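Forums > Workshop and Storage > Small Parts

Started Wed 17 May by vira_zinchenko

vira_zinchenko
How are people storing small pieces once the bag is open? I buy mine from Patirine in bags of 80 and the bag never closes properly again. I've been tipping them into jars but the jars take up the whole shelf.

jnaidu
Plastic box with a moulded lid and a handle slot in the front. Leave them in the bag, put the bag in the box. I paid $30 for two at Broner.

torqued_off
Disagree with leaving them in the bag. You end up digging through it every time. Tip them out loose and label the box.

jnaidu
Loose is fine until you drop it. I did that in October and was still finding bits under the bench weeks later.

Mine has a raised rim on the lid, so I can put a few out on top while I work and they mostly stay put. I keep the bag next to the box until I'm done.
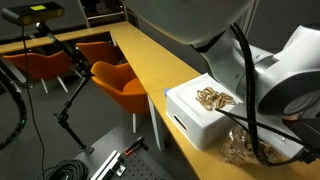

The other thing I'd say is get white or clear. I had a dark grey one from Murakami and could never find anything in it. Stacks fine too, as long as you don't mix brands.

torqued_off
The rim is no good if you bump the table. I use a shallow tray, $177 less than the Vamau drawers everyone goes on about.

vira_zinchenko
I don't have room for drawers anyway. Will try one box and keep the bags. Does the handle slot let dust in?

jnaidu
A bit. I wipe mine out now and then.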